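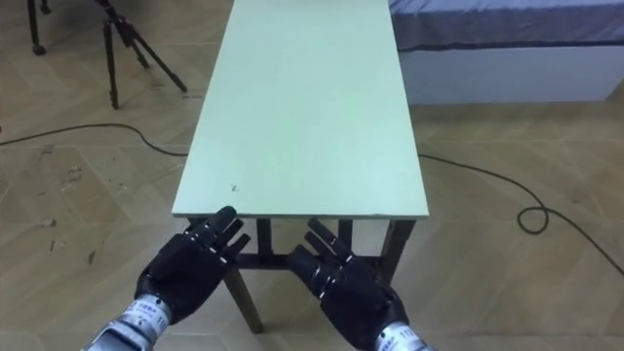 The table in question, pale mint top, on the herringbone floor

Best way to keep a painted-look tabletop from going yellow?

Asked Sat 20 July in Furniture & Finishes

Hi everyone, long-time reader and first-time asker. I have a long table with a pale mint-green top that I bought secondhand in May from a shop in Kullham that was clearing out its back room. I love the color more than I can say (my grandmother had kitchen cupboards very close to it) and I would hate to see it turn. The seller told me to wipe it with Stenano polish once a week, but my sister-in-law says polish is exactly what yellowed her white sideboard. One long side gets sun for 4 hours every afternoon. Do I polish, wax, or leave it alone? I don't know what the finish is, and the shop didn't either.

2 answers

Answer 1 (accepted)

What a pretty color, and welcome! I'd put the polish back in the cupboard for now. When you don't know the finish, the gentlest thing is a soft cloth, lukewarm water and one small drop of dish soap, then a dry cloth right after. Polishes leave a film, and the film is often what goes yellow, especially if it's put on every week over the old layer.

The sun would worry me more. Can you turn the table end for end every couple of months? It won't stop the fading but it does even it out, and you'll never notice a change that happens all over. I hung a plain sheer curtain in my own dining room and it has done more for my furniture than 20 years of products. Also, move your runner or fruit bowl now and then! I left a Kaewkla tray in one spot for 2 summers and there's a darker rectangle under it to this day.

If you really want to try a wax, test it underneath first and leave it a week or two before you decide.

Answer 2

I use Vorex on everything and never had a problem. Mine's a brown table though.

Comment from the asker: Thank you both! Turning it this weekend, and I'm off to look at curtains. Does a sheer need to be lined?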